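Sornitz folding workbench, after one winter and one spring of use

I bought the Sornitz bench in November, when we moved to the apartment in Elov and I lost my garage. Before that I had a heavy old bench that was built into the wall, and I could not take it with me. I now have a storage room in the basement, long and narrow, with one lamp and one outlet. The bench must stand there when I work and be flat against the wall when I don't, because the bicycles also live there.

I write this review because before buying I found only very short ones, of the kind "good bench, fast delivery", and they did not help me to decide.

What comes in the box. The top is in two halves, already fixed to the frame. You get the four feet, a bag with screws, one hex key and a paper with drawings. There are no words on the paper, only arrows, and drawing number 2 shows the rear brace upside down. I mounted it like on the drawing, then could not fold the legs, then took it off again. So if your legs do not fold, look at the brace first. The whole work took me about 40 minutes with this mistake included, and I am slow with such things.

The hex key is soft. I would use your own.

The top. It is beech plywood, oiled, and the oil was thin when it arrived. I gave it one more coat before using it and another one in March. Glue comes off it well if you scrape it the next morning. One corner had a small chip from the transport, I wrote to the shop, and they offered me a discount or a new half. I took the discount. The chip is on the side to the wall and I have forgotten it since then.

The two halves meet in the middle with a gap, and by turning the handles you open or close the gap, so the whole top works as a vise. This is the main reason to buy such a bench. For boards and for doors laid on edge it holds very well. For round things it is less good, because the notch in the middle is not deep. I had a chair leg in it that turned each time I pushed with the file. I put two strips of old bicycle tube on the inner edges, and now it holds also this.

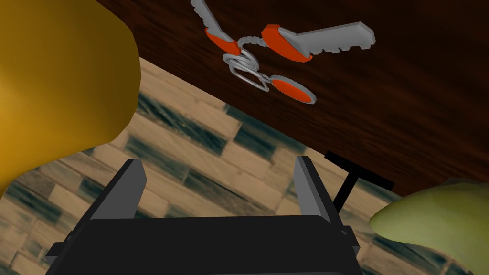 The handles must be turned evenly, a little on the left, a little on the right. If you close one side much more than the other, the moving half goes crooked and then it sticks. It is possible to hold a wedge-shaped piece in this way, the seller even writes this as an advantage, but you need to open it again very slowly. Some candle wax on the threads helped more than the oil that I tried first.

Stability. Here I was most afraid, and here I was mostly satisfied. For sawing by hand it stands calm if you put one foot on the lower step. For planing it is too light. I plane across the short side and it walks away from me over the concrete, a few millimeters with each stroke. I now put the short side against the wall and this is enough for small work. A person who planes every day should buy a real bench, and I think this person knows it already.

The feet are rubber and they left gray marks on the floor. In a basement it is not important. In a kitchen I would put cardboard.

Folding. You pull the two red levers under the top and the legs go in. The left lever is stiff, also now after half a year. When folded it is as thick as a suitcase, and it has a carrying grip, but in a strange place, so the bench hangs with the nose down when you carry it on the stairs. I hit my shin with it more than once. For a taller person perhaps it is better.

Compared with the Tsolakis. My neighbor has the Tsolakis bench, the one with the steel top, and he let me use it for a weekend. The Tsolakis is heavier and it does not walk. The vise opens wider. But the steel is cold and loud, and you must always put some wood between, or your chisel will meet it one day. It costs a good part more too. For cutting metal or repairing a bicycle I would take his, for wood I stay with mine.

Accessories. There is a set of four plastic pegs that go into the holes of the top, sold apart, which I find a little cheap of them. The ones from Jesier have the same diameter and fit, only they sit a bit higher. With thin boards the saw can touch them, so watch out.

The maker says the bench carries 100 kilos. I have stood on it to change the lamp, carefully, and it did not complain. I would not do it with the gap open.

Small things I would change: the left lever, the place of the grip, and the paper with the drawings. Also a drawer or a simple net under the top would be nice, I always look for my pencil on the floor.

I am happy with it and would buy it again for the same room. If you have a garage and the space, spend your money on something that does not fold.

Update in June: one rubber foot came off when I pulled the bench over the doorstep. I glued it back with contact glue and so far it stays. The shop sells new feet, but only as a full set.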